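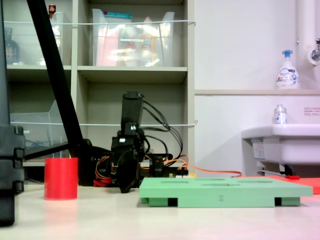 Tray 2 and the red cup on the white table, with the cubby shelves behind.

Nuselell Room Inventory

A list of the things kept in one workroom in Unddale, where they are kept, and what people call them when they want one. The list has 2557 rows. The room has not become any tidier as a result of being written down.

Version 2. Version 1 was a spreadsheet with merged cells and is best forgotten.

What's in it

items.csv has one row per thing, or per batch of things if they were too small or too alike to deserve their own row.
places.csv covers every shelf, cubby, bin, drawer, hook and tabletop that can hold an item, 198 of them in all.
names.csv lists the alternate names, including the wrong ones.
changes.txt records moves, merges and the occasional retraction.

Fields in items.csv

item_id: a number. It means nothing. Please don't sort by it and draw conclusions.
name: the plain name. "Cup, red" and so on.
place_id: where the item lives, matching places.csv.
color: one everyday word, two at most. The tray in the picture is "mint green." It has also been entered as "light green," "pale green" and "toothpaste," and all of these now point to the same row.
marks: any number or lettering on the item itself, copied exactly. Tray 2 has a 2 on the front, so its entry reads 2.
made_how: "printed," "bought," "cut," "unknown." The red cup is down as "printed" on the strength of the fine lines running around its sides.
notes: free text, up to 2000 characters. The limit was introduced after an entry for a drawer of screws turned into a memoir.

How places work

A place is somewhere a thing is supposed to go back to. The white table is a place because so much ends up there that pretending otherwise made the list useless. Its code is T-WHITE, and it holds more rows than any shelf in the room. We are aware of how that looks.

The gray-beige shelves are coded by cubby, upper left, upper middle and so on, always as seen from the table. A bin inside a cubby gets its own code, so a thing can be in a bin in a cubby on the shelves, and you will have to follow three rows to find it. This is still faster than asking.

Clear bins are marked "clear" in places.csv. In theory you can find things in them by looking. In practice you can see that there is something pink and orange in the upper middle one, and then you have to take the bin down anyway. Those contents are entered under "mixed, colorful" until someone is in the mood to do better.

Cables

Cables get one row per color per container. The clear file tray in the lower left cubby is therefore a single row: "cables, blue." We tried one row per cable for an afternoon. The attempt is preserved in changes.txt as a warning.

A file tray full of cables is listed as a file tray. We name containers by what they are and let the contents field take care of the rest. The same rule keeps trays called trays whether or not there is anything in their slots.

Known problems

Colors were entered by eye, under different lamps. Anything between gray and beige should be treated as an opinion.
The flat red boards appear as "red," "salmon" and "pink-ish." They have not been merged, as there was a disagreement.
Items resting partly on top of other items are each given the same place. The list does not record who is on top.
Small red-capped things were entered in a hurry and there may be duplicates.
Everything filed under "misc" came from the Mugo storeroom in one load and has been looked at once.

Suggested uses

Finding something. Working out what a shared room really contains before buying another one of it. Practicing on messy place names, of which we have a generous supply.

Please don't use it to estimate value. There is no price column, and the notes that mention money are mostly complaints.

Corrections

Send the item_id, the field and the new value through the Sunavow issue page. If you moved the thing as well as noticing it, include the new place_id. Reports that say only "it's on the table now" will be accepted, reluctantly, under T-WHITE.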